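Fodance Viewer Guide
Section 5: Following people and setting alerts

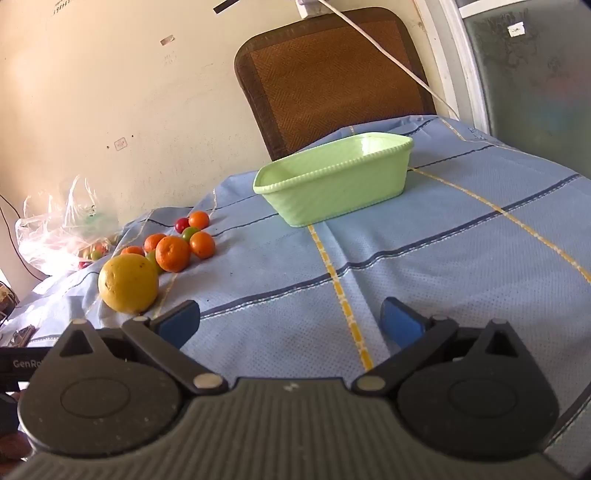

Round produce and a green basket on a light blue cloth.

Fodance collects celebrity news, red carpet galleries and interview clips from the sources you choose. This section covers following a person, setting alerts and saving stories. You need a Fodance account and version 12 or later of the app.

Following a person

1. Open the app and tap People.
2. Type at least three letters of the name. Stage names and birth names both work.
3. Tap the name, then tap Follow. The star next to the name turns solid.
4. Choose what you want to see: News, Photos, Interviews or All.
5. Tap Done.

Note: You can follow up to 165 people on one account. Couples listed on a joint page count as two.

If two performers share a name, check the credits line under each result before you tap Follow. Following the wrong one fills your home page with stories that are hard to clear out later.

Setting alerts

1. Go to Settings > Alerts.
2. Turn on Allow Alerts. Your phone may ask you to confirm.
3. Pick a level. Low sends one summary each evening. Medium sends confirmed stories as they are published. High adds items marked Unconfirmed.
4. To mute alerts during a live show, tap Spoiler Guard and enter the start and end times in your own time zone.
5. Tap Save.

Caution: Spoiler Guard does not cover alerts from linked services. If you have linked Koppel or Grulley, mute those in their own apps before the ceremony starts.

Award season

From the week nominations come out until the night of the show, the home page moves award stories to the top. To turn this off, go to Settings > Home and clear Award Season View. The setting goes back to on each April, when the yearly list of shows is reloaded, so you will have to clear it again.

Saving stories

Tap the ribbon icon on any story. Saved stories stay on your account for 365 days. Gallery photos are saved as links only, and a link stops working if the publisher removes the gallery.

To move saved stories to a Preltau reading list:

1. Open Saved and tap Select.
2. Mark the stories you want.
3. Tap Send To > Preltau and sign in.
4. Wait for the check mark before closing the app.

Caution: Signing out during a transfer cancels it. Stories already sent are not sent twice.

Section revised 2018-07-29 by Mitiku Sisay. Menu names may differ slightly on tablets.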